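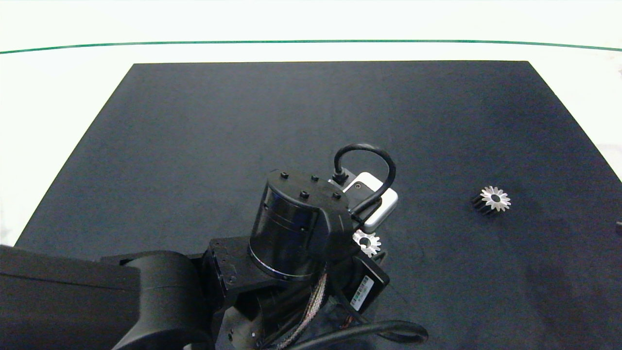
## 4. Laying out the work mat and sorting the gears

This section covers the Clerlow bench kit from unrolling the mat to having the gears ready for inspection. Complete section 3 (table levelling) first.

### 4.1 Placing the mat

1. Clear the tabletop and wipe it with a dry, lint-free cloth. Check for grit along the edge nearest the operator.
2. Unroll the charcoal mat with the textured side up. The backing is smooth and will slide if the mat is laid upside down.
3. Square the mat to the table. Leave a margin of at least 57 mm of bare table at the back and on both sides.
4. Press from the centre outward until the mat lies flat. If a corner lifts, turn the mat over, leave it under a flat weight overnight, and start again from step 2.

**Note:** The mat is 800 mm on its long side. Do not trim it. A cut edge frays and sheds fibres that catch in gear teeth.

### 4.2 Setting out the gears

1. Open one gear pouch at a time over the mat. Small spur gears roll when they land on edge – keep the pouch low.
2. Lay each gear on its face, bore upward.
3. Leave a clear gap between gears so that teeth do not touch.
4. Put the empty pouch in the Drekulden tray, label side up, until the gears from it have been checked.

**Caution:** Do not slide gears across the mat. Lift them by the rim. Dragging marks the faces and wears the fabric surface.

### 4.3 Checking teeth and bore

1. Look across the teeth under the bench lamp. A burr usually shows as a bright point out of line with the others.
2. Run a dry nylon brush around the teeth, one full turn.
3. Look through the bore against a light background. Reject the gear if there is swarf or a raised lip that brushing does not remove.
4. Enter the result on form 1304. Use one line per gear.

Gears supplied by Irnow arrive with a light film of oil. Wipe them before step 1, or the brush will spread the oil to the next gear.

### 4.4 Care of the mat

- Brush the mat at the end of each shift, always in the same direction.
- Lift metal dust with adhesive tape. Do not use compressed air.
- Wash in lukewarm water with mild soap after every 100 gears, and dry flat.
- Replace the mat when the texture has worn smooth in the centre. Order through Papadopoulos using the part number on the packing slip.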